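2018年1月11日
株式会社グルト

グルト、製造部門の経営体制を変更
子会社アダウ精機を吸収合併し、創業家以外から初の代表取締役が就任

金属プレス部品および小型減速機を製造する株式会社グルト(Gulto、以下「当社」)は、本日開催の取締役会において、完全子会社である株式会社アダウ精機(Adau、以下「アダウ精機」)を吸収合併すること、ならびに代表取締役の異動を行うことを決議しましたので、お知らせします。

合併の背景

当社は創業以来、産業機械向けのプレス部品を主力としてきました。アダウ精機は当社の加工部門を分社して設立した会社で、減速機の歯切りと組立を担当しています。分社の当時は、受注先の業種が異なること、設備の償却期間に差があることから、別会社として運営するほうが採算を把握しやすいという判断がありました。

その後、両社の取引先の重なりが大きくなり、同じお客様に対して当社とアダウ精機の営業担当者が別々に見積書を提出する例が増えていました。購買や品質保証の業務も二重になっており、材料証明書の保管場所が会社ごとに分かれているため、お客様からの照会に回答するまで日数がかかるというご指摘も受けていました。昨年度に実施した社内調査では、両社の間で発行された伝票のうち、統合すれば不要になるものが相当数あることを確認しています。

今回の合併により、受注から出荷までの窓口を一本化します。見積依頼は、プレス部品、減速機、両者を組み合わせたユニット品のいずれについても、当社営業部で受け付けます。

合併の方式と日程

当社を存続会社、アダウ精機を消滅会社とする吸収合併方式とします。アダウ精機は当社の完全子会社であるため、本合併による新株式の発行および合併対価の交付はありません。効力発生日は本年9月を予定しています。アダウ精機が締結している契約、保有する許認可および債権債務は、法令に基づき当社が承継します。

従業員の処遇

合併後の従業員数は435名となる見込みです。このうち164名がアダウ精機からの転籍者です。本合併に伴う人員の削減は予定していません。勤務地についても、原則として現在の事業所を継続します。

就業規則と賃金表は当社のものに統一します。アダウ精機の従業員のうち、統一によって基本給が現行を下回る者については、差額を調整手当として支給します。退職金の算定にあたっては、アダウ精機での勤続年数を通算します。両社の労働組合とは昨年から協議を続けており、基本的な事項について合意しています。交替勤務の開始時刻など、事業所ごとに異なる慣行の扱いは、引き続き協議します。

代表取締役の異動

現在の代表取締役社長は、合併の効力発生日をもって社長を退任し、取締役会長に就任します。会長は代表権を持ちません。後任の代表取締役社長には、アダウ精機の現社長が就任します。当社の代表取締役に創業家以外の者が就くのは、創業以来初めてです。

後任者は当社に技術職として入社し、工程設計、購買、海外調達を経て、アダウ精機の社長を務めてきました。経営の引き継ぎについては、創業家の株主と取締役会との間で7年前から検討を重ねてきました。当初は創業家の三代目への承継を前提としていましたが、事業規模と製品構成の変化を踏まえ、所有と業務執行を分ける方針に改めたものです。創業家は引き続き当社の主要株主であり、株式の譲渡の予定はありません。

引き継ぎ期間中は、現社長と後任者が主要なお客様および仕入先を共同で訪問します。訪問の日程は、各担当者より個別にご連絡します。

生産拠点の再編

合併にあわせ、2か所に分かれている組立工程をバローゾ工場(Barroso)に集約します。アダウ精機本社内の組立ラインは、効力発生日の後、段階的に移設します。歯切りおよび熱処理の設備は基礎工事を伴うため移設せず、現在の場所で稼働を続けます。

バローゾ工場では、部品の受け入れ場所と検査室の配置を見直します。床面の補修と電源の増設は、移設に先立って実施します。移設期間中の納期に影響が生じないよう、対象となる品番は事前に在庫を積み増します。積み増しの対象と数量は、お客様ごとにご相談のうえ決定します。

基幹システムと帳票の変更

当社の生産管理システム「ユニア」(Unia)を、アダウ精機の全工程に適用します。これに伴い、アダウ精機が使用している品番の一部が変更となります。新旧品番の対照表は、切り替えまでにお取引先の皆様へ送付します。切り替え後も、当分の間は旧品番でのご注文をお受けします。

納品書、請求書および検査成績書の様式は、当社のものに統一します。お支払い条件に変更はありません。アダウ精機名義の振込口座は、効力発生日から約3か月間は継続して使用できるようにします。その後は当社名義の口座へのお振り込みをお願いします。

今後の見通し

アダウ精機は従来から当社の連結対象であり、本合併が連結業績に与える影響は軽微です。システムの統合と設備の移設にかかる費用は、今期および来期に分けて計上します。業績予想の修正が必要となった場合には、速やかに公表します。

アダウ精機の社名は合併により消滅しますが、減速機の製品名としての「アダウ」は継続して使用します。銘板の表記も当面変更しません。既に納入した製品の保証と修理は、当社品質保証部が引き継ぎます。

本件に関するお問い合わせ

報道機関の皆様は当社総務部広報担当まで、お取引先の皆様は各営業担当者までお問い合わせください。アダウ精機の代表電話は、効力発生日以降も当社の窓口に転送されます。

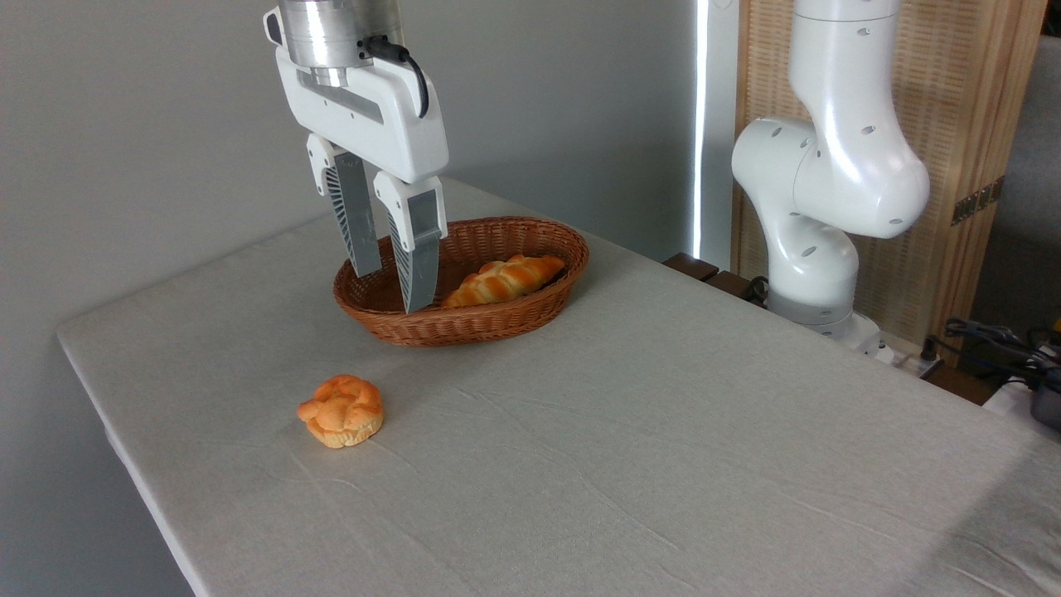 本資料に記載された日程および見通しは、発表日現在の情報に基づくものであり、今後の協議や手続きの進行により変更となる場合があります。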